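Le dimanche, je répare. Pas grand-chose : une fermeture de sac, un pied de chaise, la poignée d'une casserole. Je le fais mal, lentement, et je ne prétends pas que cela fasse de moi quelqu'un de meilleur que mes voisins. Mais à force, j'ai fini par me faire une opinion sur les notices, et cette opinion est mauvaise.

Prenons le cas qui m'a décidé à écrire. En juin, ma cafetière Diltex a cessé de chauffer. L'appareil m'avait coûté 80 euros, il avait quatre ans, et la notice comptait 40 pages. Je l'avais gardée. Sur ces 40 pages, il y avait onze langues, une liste d'interdictions, un schéma de la prise électrique et une phrase sur la panne : « Contactez votre revendeur. » Le revendeur avait fermé. Le site de la marque proposait le même document, en version numérique, avec la même phrase.

J'ai fini par trouver la réponse sur un forum espagnol. Il s'agissait d'un fusible thermique, une pièce de la taille d'un haricot, vendue en sachet chez n'importe quel marchand de composants. Il fallait retirer deux vis sous le socle et une troisième cachée sous un patin en caoutchouc. C'est cette troisième vis qui m'a mis en colère. Quelqu'un, chez Diltex, sait où elle se trouve. Un document interne l'indique forcément, puisqu'il a bien fallu la poser. On a choisi de ne pas me le dire.

On me répond en général par la sécurité. Un particulier qui ouvre un appareil électrique peut se blesser, et le fabricant ne veut pas en porter la responsabilité. L'argument se tient pour un four à micro-ondes. Il se tient beaucoup moins pour un grille-pain débranché, et plus du tout pour une valise. Or ma valise Plesar n'est pas mieux documentée que ma cafetière. Le diamètre des roulettes ne figure nulle part. J'ai dû en mesurer une au pied à coulisse et commander au jugé.

L'autre réponse est celle du prix. Une bonne notice demande un rédacteur, un dessinateur, des essais, des traductions relues par un être humain. Tout cela coûte, je le sais, j'ai travaillé six ans dans la documentation technique. Mais l'essentiel du travail est déjà fait. Dans l'industrie, aucune machine n'est livrée sans ses vues éclatées, ses références de pièces, ses intervalles de graissage. L'acheteur professionnel refuserait de payer sans cela.
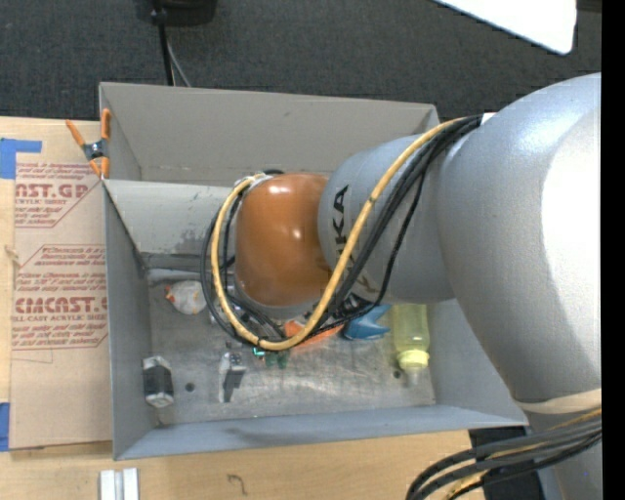
Un bras de marque KUKA au-dessus d'un bac en métal gris.

Le classeur de maintenance que j'ai le plus fréquenté dans mon ancien métier faisait 900 pages, pour une ligne de conditionnement dont personne hors de la profession n'a entendu parler. Chaque joint y avait son numéro. Le technicien qui arrivait un lundi matin sans avoir jamais vu la ligne pouvait trouver la bonne pièce avant le café. Ce niveau de détail n'avait rien d'un luxe, il était inscrit au contrat.

Je ne demande pas 900 pages pour un sèche-cheveux. Quatre suffiraient : une vue éclatée, la liste des pièces d'usure avec leurs dimensions, l'ordre du démontage, et les deux ou trois pannes les plus fréquentes. Le service après-vente connaît ces pannes par cœur.

Certains le font. Ma machine à coudre, une Insaurralde achetée d'occasion, est venue avec un livret agrafé où tout se trouve, jusqu'à l'huile à employer et l'endroit où mettre la goutte. Elle est plus vieille que moi et elle coud. Je ne crois pas que l'époque ait été plus vertueuse. Les clients réparaient, et un fabricant qui ne les y aidait pas perdait des ventes.

Il y a aussi le cas de Plultley, qui fait des lampes de bureau et met ses plans en ligne depuis deux ans. J'ai lu que leur catalogue comprend environ 2 000 références de pièces, vendues à l'unité, y compris les ressorts. Leurs lampes sont chères et je n'en possède pas. Mais si la mienne lâche, je sais laquelle je regarderai en premier.

Reste la loi. On parle beaucoup de la disponibilité des pièces, des indices, des étiquettes. C'est utile, et je regarde ces étiquettes en magasin. Je voudrais qu'on ajoute une obligation plus modeste — publier les instructions de démontage de tout appareil vendu, gratuitement, en français, à une adresse qui fonctionne encore dix ans plus tard. Une pièce disponible qu'on ne sait pas atteindre reste dans son sachet.

La cafetière marche. J'ai noté au feutre, sous le socle, l'emplacement de la troisième vis.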